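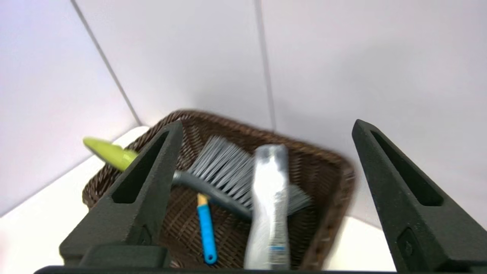 Subject: Re: [arms-list] Second station: what do we really need to buy?

Seo-ah Bae wrote:

> Hi all,
>
> I have to send the equipment request up in July and right now the draft
> says "same as station one, times two." That's easy to write but I don't
> think it's what we want. Questions for anyone who has been on the bathroom
> tasks lately:
>
> 1. Do we stay with the Hurnent arm or is this the moment to try Lilteck?
> The Lilteck quote is lower, but their gripper is extra.
>
> 2. How many spare fingers per station? I put down 20 pairs and was asked
> if that was a typo.
>
> 3. Wrist camera: same one, or something better? I keep hearing about blur.
>
> 4. Is there any reason to budget for props? Last time we just brought
> things from home and that got a bit awkward.
>
> Please be frank, I'd rather cut a line now than defend it later.
>
> Seo-ah

Hi Seo-ah, and hi everybody else,

OK, I've been on the cleaning basket for what feels like forever, so I have opinions on all four, in a slightly different order from yours (sorry).

Props first, and yes, please, a real line for props! The basket task is a good argument for it. You've got a brown wicker basket up against the white tile with a hand brush, a skinny blue-handled thing and a plastic bottle in it, and those three want completely different things from a gripper. The brush is all bristle at one end, and bristles squash and spring back, so you really want the handle. The blue handle is thin and likes to lie down against the weave. And the bottle has a narrow neck and a fat body, and everyone's first instinct is to go for the body, and then the fingers have to open a lot wider than the basket gives you room for. I love this task. But you can't run it on one basket and one brush for months. Wicker snags, brushes get bent out of shape, and then half your runs are with the old brush and half with a different one somebody picked up on the way in, with no note saying which.

What I'd ask for is duplicates bought all at once. I priced a full set (basket, brush, small brush, a couple of bottles, a spare of each) and came to 63 dollars per station. That's nothing next to the arm. Put it under consumables and not equipment, or it has to get an asset tag, and I am not putting an asset tag on a toilet brush. Same goes for the stuff for the kitchen tasks, though I haven't priced that and somebody else should.

Fingers. So, 20 pairs is not a typo as far as I'm concerned, but I can see why it looks like one if the person reading it is picturing bought fingers. We print ours! Maybe the line should say filament and printer time. The open triangular cutout down the middle of each finger is where we save material, and it gives the finger a little bend, and it's also where ours crack, right at the narrow end near the tip. Someone on this list (I think it was in the thread about Pan, the old folding project?) suggested filleting that corner more and I never saw whether it got done. If it did, we might go through far fewer and I'd happily drop the number. If it didn't, keep the 20 and reword it. The dark gray filament has been fine, by the way, please don't let anyone talk you into a shinier one. Glossy fingers reflect off the tile.

One more finger thing. The screws. Can we please order a box of the right ones? I have spent a silly amount of time digging through the drawer for two that match. Whatever they cost, add it.

Camera. Blur is real, I see it on the basket rim and on the bottle whenever the wrist is moving at any speed. Printed labels are hopeless when that happens. But before we spend 255 dollars each on the nicer one I'd like us to try two free things: a shorter exposure and more light. The tile corner looks bright to your eye and then the basket is dark brown and just eats the light, so auto exposure does what it does. A clip-on lamp from Nullent is 45 dollars and I'd buy two of those for each station tomorrow. Suggestion: put the lamps in as a firm line, put the camera in as an option with a note that we decide after testing. I'll do the test, I have the corner set up anyway and it's an afternoon's work.

Also on cameras, the mounting position matters more to me than the model. The fingers and the gripper base take up a good chunk of the view as it is, and with the left finger angled over the basket it sits right in front of the brush handle. You see the green end sticking out past the rim and then you lose the gray part behind the finger. A second fixed camera off to the side would fix a lot of that. We have an old one in the cabinet, so that's a cable and a bracket. I'd want that before a pricier wrist camera.

Now the big one, Hurnent or Lilteck. I don't have a strong feeling, which I know is no help at all. My worry with Lilteck is the gripper being extra, plus the mount. Our fingers are drawn for the Hurnent base. If the Lilteck bolt pattern is different then we redo the finger model, and then we're keeping two kinds of spares, and somebody will grab the wrong bag, and it'll be me. Did their quote include an adapter plate? If it did and the total is still lower, fine, I'm easy. If it didn't, ask them for one in writing before you compare the numbers. And ask both of them about lead time, as the last arm sat in receiving for ages after it showed up and we couldn't start anything.

Stuff I'd cut: the second work table (we have the one by the window, it only needs clearing off), and the fancy tile backdrop. A few big pale tiles and some grout did the job, and we've got leftovers from the first build under the bench.

Stuff I'd add if there's room: a bin for broken fingers so we can look at how they fail, and a proper mat under the arm base, mine creeps.

Could someone who has been on the folding tasks say whether any of this is wrong for cloth? I don't want Seo-ah writing the whole request around brushes and bottles on my say-so.

I'll post the lamp results in this thread when I have them. If you need the props breakdown sooner, Seo-ah, ping me and I'll send over the list with the links.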